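# Can any of these things do real chores yet?

**sockdrawer49**

Okay, so my brother-in-law came back from a trade show in January completely convinced that we'll all have a robot folding our laundry before his kids finish middle school. I run a small alterations and dry cleaning counter in Billthorpe and I've been hearing this for as long as I've had the shop. Has anybody here watched one do a chore start to finish? In person, I mean, with no edits and no music over it.

**Demyd Dmytriv**

I have! I do maintenance at the Majali plant and we've had arms on the packing line for years. They're great. They pick up the same carton from the same spot all shift long and never complain. Then somebody orders cartons with a slightly shinier coating and the suction cups drop every third one and I get a call during dinner.

Shop floor, yes, if you build the floor for the machine. A house, no way. My kitchen isn't even the same kitchen from breakfast to lunch.

**pimidthorpe_pat**

I think you're both being too grumpy about this. I've got a robot vacuum, a dishwasher and a mower that goes out by itself, and if you'd shown my grandmother those three she would have said the future was here. We just stop calling it a robot once it works.

**sockdrawer49**

Fair, but I still load the dishwasher. And your vacuum, does it get under the couch where the chargers are? Mine ate a phone cord in the first week and sat there beeping until I cut it out with sewing scissors.

**pimidthorpe_pat**

...I pick the cords up first. Fine. FINE.

**Demyd Dmytriv**

See, that's the job right there, the picking up first. Cords are awful. They don't have a shape, they slide, they're flat to the floor so there's nothing to get a finger under. I'd put "pick up a thin cable off the floor and coil it" way above "carry a box upstairs" on the hard list. A toddler can do it, badly, and I'd be thrilled with badly.

**grubscrew76**

Disagree a little. Two years ago I would have said the same thing, but the hands have gotten so much better. The old grippers were basically salad tongs. Now you see separate fingers and a thumb with some give to them, and a hand like that can at least try to pinch something thin. I don't think it's a hardware problem anymore. It's knowing where the cord is and what it's going to do when you tug it.

**Demyd Dmytriv**

Spoken like somebody who doesn't replace the hardware, lol. Every extra finger is more little joints and more stuff to wear out. Our two-jaw grippers get a wipe and a squirt of grease. I don't want to be the guy rebuilding knuckles on a Monday morning.

**musorham_mike**

What would you all pay, though? I clean offices, 21 desks in the biggest one, and the thing that takes time is all the small junk under the desks before I can run the machine. If something rolled in and cleared the floor, slowly, while I did the restrooms, I'd rent that tomorrow. It could take all night.

**sockdrawer49**

Mike, that's the first version of this I'd believe in. Slow and at night, when I don't have to stand there watching it think.

I'm still not letting one near a silk blouse. But cords and dropped pins, sure, I'd give it a corner of the back room and see how it does.

**grubscrew76**

Start with the cords and leave the pins for later. A cable you can miss once and have another go at, and you've got a whole length of it to aim for. If a hand can pinch that and lift, I'll call it a chore and come buy you a coffee.
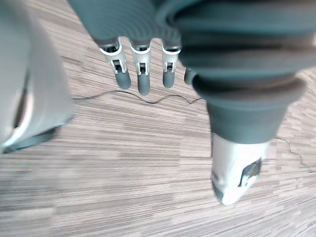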